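Lirkdale Learning Center
Gallery: The Play Market Collection

The Play Market Collection brings together the pretend produce, trays and containers used in the Center's sorting and shopping activities. The collection was assembled with support from the Zaslow Fund and is lent to member schools in sets, each packed for a group of five children. This page was last revised on 17 November 2019.

Purple and yellow produce, with a teal tray and a clear plastic container. Sorting by color is the first activity in the printed guide.

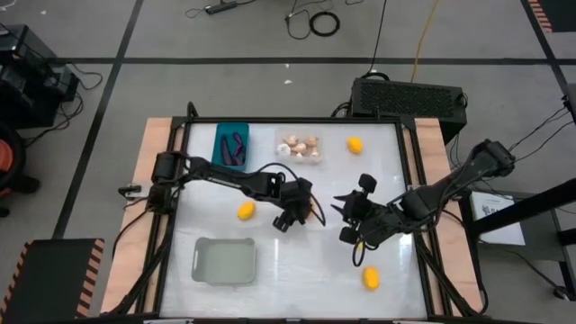

How long may a school keep a set?
Sets are lent for seven weeks. A school may renew a loan two times if no other member has requested the same set.

Schools are asked to return each piece to its own tray or container before a set is sent back. Pieces should be wiped with a damp cloth and left to dry before packing. Missing items should be noted on the blue form inside the lid.

Requests for the spring term are accepted from January at the Lirkdale front desk. The Joo Room, where the sets are stored, is open to teachers by appointment. Large orders for school fairs are handled separately through the Getar Annex.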